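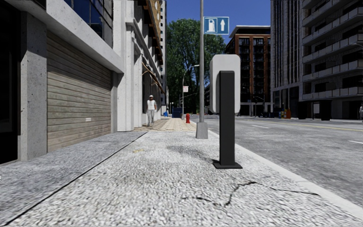
Teaching a Sidewalk Robot in a City That Does Not Exist

April 28, 2023
By Aslı Ekinci

Home Features Robotics Transport Archive Subscribe

Zusemico builds four-wheeled delivery robots, and most of what those robots know about sidewalks was learned on streets made in software. The company calls its simulated district Ketside. It has shops, parking garages, apartment blocks, curbs, hydrants and walkers. A simulated robot moves through it and records what its camera would see, together with the commands a human operator gave at that moment. Each recorded run is called an episode. The learning system is trained on episodes and on nothing else.

The set now in use holds 2,910 of them. Hülya Gündoğdu, who runs collection, describes the number as small.

"It is enough to learn how to go straight, how to keep off the curb and how to pass one obstacle," she says. "It is thin on two obstacles close together. We know which streets are thin because we keep a table."

The table has one row for each block of Ketside and one column for each kind of situation: a post, a parked bicycle, a walker coming the other way, a change of paving, damage to the surface. A cell fills up as episodes are added. Operators are assigned to the cells with the lowest counts.

One of the blocks they return to often is a stretch of concrete walkway with a garage shutter on the left and a wide road on the right. A black post on a square-edged base plate stands on the concrete, its panel turned away from the robot. A dark, jagged crack runs across the slab in front of the plate. Farther on, the surface changes to tan tile, and a pedestrian in a white cap stands close to a white building. The curb is the limit on the right side. On the left, a strip of darker paving runs along the concrete, divided from it by a thin black seam.

Each of those items is a separate lesson. The crack is drawn on the surface and should have no effect on speed. The seam should have none either. The post must be given clearance, and so must its shadow's owner, as the operators put it, meaning that the shadow itself is to be driven over. Early versions of the model steered around shadows. The cause was found in the data: one operator had been passing posts wide on the shaded side, and the system had copied the habit.

"A model trained by imitation takes everything," says Mahmoud Benmoussa, who writes the training code. "It takes the good steering. It takes the hesitation as well. If the person stops to scratch an ear, there is a stop in the data."

Operators drive with a hand controller and a single screen. They get the same forward view the robot gets, with no map and no view from above. Benmoussa insisted on that. An operator with a map will turn for a reason the camera cannot show, and the learning system then has to connect the turn with something else in the image.

An episode lasts up to 40 seconds. It opens at a start point chosen by the software and closes at a goal, at a collision or when time runs out. Collisions are kept in a separate store and are not used for imitation. They are used later, to train a second model that scores how risky a view is.

After recording, every episode goes to a reviewer. Arnel Evangelista does most of this work. He plays each one at double speed and marks it keep, trim or drop. Trim is the most common mark. It removes the idle time at the beginning, before the operator has found the stick, and any drift at the end.

Evangelista also writes the one-line instruction attached to each kept episode, such as "pass the post on the left and continue to the tile." He avoids words that depend on things outside the view. An instruction that says "go to the station" is returned to the operator – the model has no station to look at.

Lighting is changed by script. The same run can be replayed in morning sun, at noon or under cloud, with the commands held fixed and the images rendered again. This multiplies the images without multiplying the driving. Gündoğdu counts only the driven episodes in her table. Replays go in a different column, and she does not accept them as cover for an empty cell.

The weak point is the step from the rendered street to a real one. Zusemico tests on a closed course in Firnitz, with poured concrete, real curbs and several kinds of post. In the last round, the model trained only on Ketside finished 39 of its assigned routes and needed a person to take over on 2. Both takeovers happened at the same place, where a metal drain cover reflected the sky. Ketside had no drain covers at the time.

Muammer Toprak, who manages the course, logged both stops and sent the camera files back to the simulation group. A drain cover was modeled and placed at several sites in the district. New episodes were then driven over it by three operators, with instructions to hold speed.

Toprak is cautious about the result. "The course is clean," he says. "We sweep it. I would like wet leaves, and I would like a sidewalk that tips toward the road."

Side slope is the next item on the collection plan, along with narrow passages between a pole and a wall. Work on both starts in June. A second course, in Strachan, will be used for the road test. It has older paving, and the slabs do not meet evenly.

Contact the editors | Copyright 2023, all rights reserved | Back to top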